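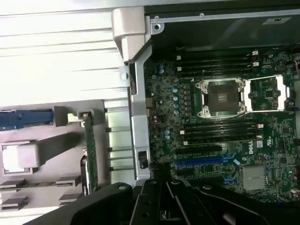
スライド1 Dell製マザーボード。メモリスロットは上下に四本ずつ、CPUなし

発表者メモ(中古事務機器の引き取りと在庫管理について)

スライド1
表紙のまま挨拶。名前と所属だけ言う。会社の沿革は飛ばす。持ち時間は質疑込みなので、最初の二枚は急ぐ。

スライド2 うちの仕事
企業の移転や閉鎖のときに、机、棚、電話機、パソコンをまとめて引き取っている。売れるものは売り、残りは部材として分ける。今日は分けた後の話。倉庫のどこに何があるか、なぜ分からなくなるのか。

スライド3 2月の棚卸し
Kanarの倉庫で帳簿と現物を突き合わせた。合わなかったのは262件。紛失は少なく、大半は別の棚にあった。ここで棚の写真を出したくなるが、出さない。表だけ見せる。
件数の内訳は配布資料の裏面。読み上げない。

スライド4 原因
一番多いのは仮置き。夕方に着いた荷物を通路側に置き、翌朝別の人が棚に入れる。入れた人は伝票を持っていない。
次が名前の揺れ。「袖机」「サイドキャビネット」「引出し(小)」が同じ品物を指していた。検索しても出てこないので、在庫なしと答えてしまう。Tisentの案件ではこれで一度断りを入れ、後から出てきた。詫びに行ったのはBakalisさん。本人が会場にいたら一言もらう。

スライド5 変えたこと
仮置き場にも棚番号を付けた。床に線を引いて、札を立てただけ。費用はほとんどかかっていない。
品名は選択式にした。最初の一覧は100語を超えていて、現場から長すぎると言われた。今はよく使う順に並べ、残りは「その他」から探す。「その他」のまま登録された分は月末に直す。
(水を飲む)

スライド6 Perora拠点の場合
ここは人が少なく、入荷の記録も出荷の記録も同じ人がつける。Chatzigeorgiouさんの提案で、午後4時以降の入荷は翌日扱いにした。運送会社には先に連絡済み。反対は出なかったが、年度末は守れていない。そこは正直に話す。

スライド7 部材の置き方
基板や電源は箱単位で番号を振る。一点ごとに番号を付ける方法も試したが、貼る手間に見合わなかったのでやめた。箱に入れる数の上限は決めていない。重くて持てない箱ができるので、次回の見直しで決める予定。
「動作確認済み」と「未確認」は必ず箱を分ける。混ざったら全部「未確認」に戻す。

スライド8 残っている課題
返品の扱い。戻ってきた品物に元の番号を使うか、新しく振るか、拠点によって違う。Sotiropoulosの現場は元の番号、Kanarは新番号。どちらかに揃えたいが、結論は出ていない。会場に同業の方がいれば聞く。

質疑で出そうなもの
・バーコードは使わないのか → 棚には使っている。品物には一部だけ。
・システムの費用 → 表計算のまま。金額は答えない。
・データ消去の手順 → 別の担当。名刺を預かって後で回答。

時間が余ったらスライド3の表に戻る。足りなければ7を飛ばして8へ。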